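## 6. Setting Up Your First Tidy-Up Run

Okay, arms are bolted down and the Gridness software is talking to them. Now for the fun part — can this thing clear a table yet?
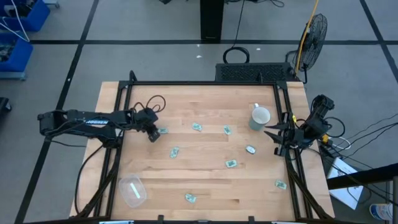

I always start people on small packets going into a clear container. It sounds like nothing, and a kid could finish it before you sit down, but flat things on a flat surface are still hard for two-finger grippers. Get this going and you've got a real feel for what the machine can do around a house (and what it can't, which is plenty).

1. Lay your packets flat on the table with space between them. No overlaps on the first day!
2. Set the container where the left arm can reach into it without stretching.
3. Put a mug out too, if you like. It gives the arms something they have to work around.
4. Open both grippers and park them above the wood.
5. In Gridness, pick **Tidy > Packets** and set the speed to 6. The slider goes up to 100, and you'll want to push it. Please don't yet.
6. Press **Start** and keep one hand by the stop button.

**Note:** If a gripper keeps pinching at thin air, your table height is off. Go back and redo the touch-off, then try again. I had to do mine over and over when I set up the Vundbridge bench in January, so don't feel bad.

**Caution:** Keep your fingers off the table while the arms are live, even if one packet is sitting there begging to be nudged. Press stop, move it, then start again.

**Caution:** Check your cable loops before every run. They need enough slack for the wrist to turn, but a big floppy loop can snag.

Error 3386 means a dropped packet, and the arm will usually go back for it by itself. Error 3704 means both arms wanted the same spot — clear it, spread things out a bit more, and press **Resume**.

Would I let it do my kitchen counter? Not yet. Packets first, then move on to the mug in section 7.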